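From: Fernura Residents Library Office
To: members list
Subject: Re: Toy and game lending, August changes

On the members list, a reader wrote:

> Good morning. I understand that the loan period for toys and games
> is being shortened. We borrow for three children of different ages
> and the present period only just suits us. Will the new rule apply
> to sets already on loan? Also, is the Drunderora branch still taking
> returns after 6 p.m.? The notice on the door does not say.

Thank you for your message. As several members have written with similar questions, the office is replying to the full list.

The new loan period applies only to items borrowed in August or later. Sets already on loan keep the return date printed on the slip. From August, building sets, puzzles and board games may be kept for 20 days. They may be renewed once, by telephone or at the desk, unless another member has placed a hold.

Households with more than one child on the card may borrow 2 sets per child. This limit has not changed. Outdoor items are counted separately and are listed on a sheet at each desk.

The Drunderora branch accepts returns until 7 p.m. The notice on the door will be replaced. Members are asked not to leave boxed games in the book drop, as the lids come off and small parts are lost. Soft toys may be left there in a closed bag.

The toy and game collection now stands at 1110 items. At the last check, 81 of these were incomplete. A list of the missing parts is kept in the blue folder at the Shevchuk Street desk, and members who find stray pieces at home are invited to bring them in, even if they do not know which set they belong to. There is no charge for parts returned late.

Charges for lost parts are unchanged. A set is charged in full only when it can no longer be used. Questions about a charge should be sent in writing to this office with the card number, and not raised with desk staff at the branches.

The Doretti Room will be closed for painting during the first part of August. Game afternoons will be held in the reading room at the usual time. Registration is not required, but children under eight must be accompanied by an adult.

Members' Services Office
Fernura Residents Library

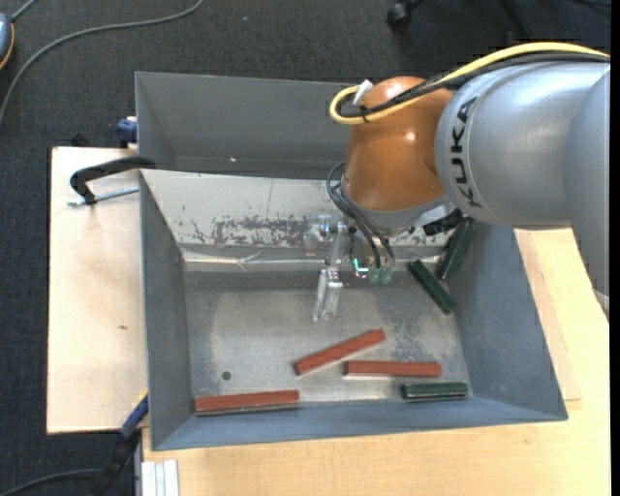 Blocks in red-brown and dark green, in a gray metal bin.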